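Home | Manuals | Front Desk | Housekeeping | Support

Hevomar Guest House Manager
Section 3: Setting up rooms, rates and breakfast

Complete this section before opening the booking calendar. You need an administrator login and a list of the rooms in the property.

3.1 Adding a room type

1. Open Property > Room Types and select New.
2. Enter a name of up to 30 characters. Guests see this name on the booking page and on the confirmation e-mail.
3. Set Standard Occupancy and Maximum Occupancy. Standard Occupancy controls the base price. Maximum Occupancy controls how many guests the calendar accepts.
4. Select the bathroom setting: Private, Shared, or Private External.
5. Select Save. The room type is listed as Inactive until a rate is attached.

Note: A twin room that can also be made up as a double must be entered as one room type with two bed layouts. Entering it as two room types allows the same room to be sold twice.

3.2 Adding individual rooms

1. Open Property > Rooms and select the room type.
2. Enter the room number or name exactly as it appears on the door. Door cards are printed from this field.
3. Assign a floor. The housekeeping list is sorted by floor, then by room number.
4. Repeat for each room, then select Publish.

Caution: Deleting a room also deletes its future bookings. To take a room out of service for repairs, use Block Dates.

3.3 Attaching a rate

1. Open Rates > New Rate Plan.
2. Enter the nightly price for Standard Occupancy and the supplement for each extra guest.
3. Set the minimum stay. The default is one night. Properties near a racecourse or showground often set 2 for event weekends.
4. Select the cancellation rule and save. The room type changes to Active.

3.4 Breakfast settings

1. Open Services > Meals and turn on Breakfast.
2. Choose Included or Charged Per Guest. This setting can be overridden in each rate plan.
3. Enter the first and last seating times. Late arrivals at the table are not tracked.
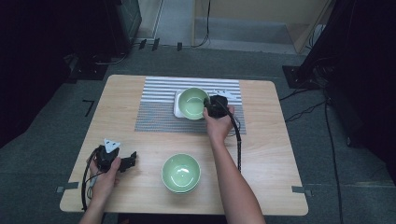 4. Under Order Cutoff, enter the time by which guests must choose their breakfast. Orders received after the cutoff are marked Late on the kitchen sheet and are not added to the totals.
5. Select Print Test Sheet. Check that the room numbers match those entered in 3.2.

Note: Dietary notes print only if Show Guest Notes is on. It is off by default.

Continue to Section 4: Payments and deposits.

Related
- Connecting a Testberg door lock
- Importing bookings from Zondham
- Block Dates and long closures

Comments

Fathima Jayasinghe: Does the late flag clear if I move the cutoff afterward? Mine stayed on.

Ekkachai Thongdee: You have to reprint the sheet. Then it clears.

Liliana Cocco: 3.2 should say that Publish logs out other users. Our front desk lost a half-entered booking.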